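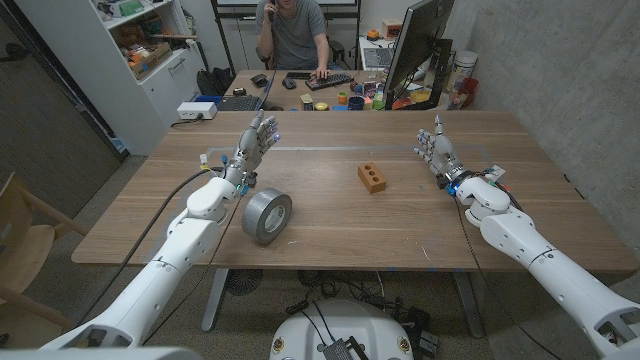

The long table at Jistdale, with the desk behind it

Ringate Workplace Forum > Furniture and Surfaces > Wooden tables: tape lines, edge strips and care

Posted by jistdale_rooms, 9:40 a.m.

Members are invited to comment on the proposed care rules for the long wooden tables at Jistdale. The tables were supplied by Grindia and are 94 inches long. They have been in shared use for two years. A review of their condition is planned for April, and the rules should be settled before that review begins.

The draft rules are as follows.

Tape may be applied to a tabletop to mark a line or a limit, provided that it is removed within 7 days. Masking tape is preferred. Duct tape is not to be applied directly to the wood.

Bricks, blocks and similar heavy or rough items are to be lifted when moved. They are not to be pushed across the surface.

Mugs and cups are to be kept on the desks. The long tables are not to be used for drinks.

Comments on the wording are requested as well as comments on the substance.

Posted by oakleaf71, 10:15 a.m.

Thank you for circulating the draft. I support the second and third rules as written.

I do not support the first in its present form. The gray tape line across the far part of the table serves a clear purpose for anyone who needs to set things out in the same place more than once. If it must be lifted every week, it will be laid again every week, and each removal is an opportunity to raise the grain. I would ask that a permanent line be allowed where the users of the table agree to it.

On mugs, I note that the desk at the back already holds a blue mug and a small orange cup together with the keyboard, the toy blocks and a good deal else. The rule should not result in every loose item in the room being moved to one desk. A side shelf would be of more use than a rule.

Posted by h_larkin, 10:52 a.m.

I disagree with oakleaf71 on permanent tape. Adhesive left on finished wood for a long period becomes much harder to remove, and the wood beneath it keeps its original color while the surface around it changes. At our previous premises we were charged for refinishing on exactly this basis. Seven days is a reasonable limit. I would accept 14 if the tape used is of the low-adhesive type.

I agree entirely about the desk. A person taking a telephone call there has one hand for the phone and one for the keyboard, and very little clear space for either a notepad or an elbow.

Posted by oakleaf71, 11:20 a.m.

The comparison with previous premises is of limited value unless the finish is the same. Does anyone hold the Grindia specification? If the surface is oiled, I will withdraw my objection. If it is lacquered, I maintain it.

Posted by quiet_corner, 1:05 p.m.

I wish to raise the seam. There is a thin, darker seam running across the surface of the long table, and I have not seen it mentioned in any report. Is it a joint between sections, or is it a crack? Should it prove to be a joint, it ought to be kept free of tape at all times, as adhesive will collect in it. I request that this be added to the draft.

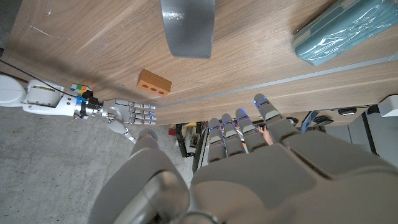 Kobe Meijer
Furniture and Surfaces Coordinator, Ringate

I have read the comments to this point and reply to them in order.

The specification held in this office lists the finish as a hard wax oil from Fahmy. It is therefore an oiled surface. I recognize that this will disappoint those who favor a permanent line, and I ask that they propose another method of marking. A removable mat with printed guides has been suggested to me privately and I would welcome opinions on it.

The seam is recorded on the specification as a joint. I am content to add the sentence requested by quiet_corner.

With respect to general condition, the wood shows faint streaks and a few small scuff marks. These are minor and I do not propose any treatment before the April review. The grain runs parallel to the long edge, and any cleaning should follow it. The narrow gray strip along the edge is to be wiped with a dry cloth only. Members should not attempt to press, glue or trim it if they believe it is lifting. They should report it here.

The roll of duct tape may remain on the table while work is in progress. The rule concerns tape applied to the wood, and a roll that is merely standing there is in order. The same is true of the small brick with the three holes, subject to the rule on lifting. Objects still in plastic film may be placed on the table as they are.

Posted by h_larkin, 2:30 p.m.

I am grateful for the confirmation of the finish. I would question the last point. Brick is abrasive, and even a small one will mark an oiled surface if it is turned while resting on it. Could felt pads be required on the underside?

Posted by ghassan_q, 2:48 p.m.

Ghassan Qudah, purchasing. Felt pads are in stock and may be requested by reply to this thread. I would not make them compulsory. Anyone whose work depends on the exact height of an object will remove them, and we will then have a rule that is broken daily.

The printed mat can be ordered from Grindia. I require the dimensions of the area to be covered before I can obtain a price.

Posted by oakleaf71, 3:10 p.m.

In view of the finish, I withdraw my objection to the 7-day limit. I would support the mat if it lies flat at the corners. The last one supplied to us did not. I can measure the area tomorrow morning and will post the dimensions in this thread.

My request for a side shelf stands, and I would be obliged if it could be recorded.

Posted by jistdale_rooms, 3:35 p.m.

The request for a shelf is recorded. The draft will be reissued with the sentence on the joint and a note on felt pads as an optional measure. Comments on the mat remain open until the dimensions have been received.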